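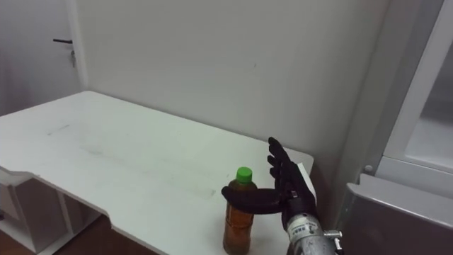 I have loved political cartoons since I was ten, so when the Cloteck Gallery announced an open day for its archive, I put it on my calendar back in October and pestered my sister until she agreed to come along. We got there early (too early, my sister would say) and sat a while in the visitors' room, which has plain walls and a white table with a good many scuffs on it, and a bottle of something like tea standing near one corner, its cap as green as a parrot. Then the doors opened, and in we went!

Kavinda Thambiah, who looks after the drawings, took 13 of us down to the stacks. The collection holds 3458 originals, most of them from the old Ojo weekly, and he pulled out a whole drawer of mayors, senators and one very grumpy goose. What I hadn't expected was the white paint. You never see it in print, but up close there are noses moved and whole captions covered over – I could have stayed with those all afternoon.

Upstairs there's a small show of magazine covers, with the rough sketches hung next to the finished ones, and I liked the roughs better nearly every time. The catalog runs to 290 pages and I carried it home on the bus, along with two postcards of the goose.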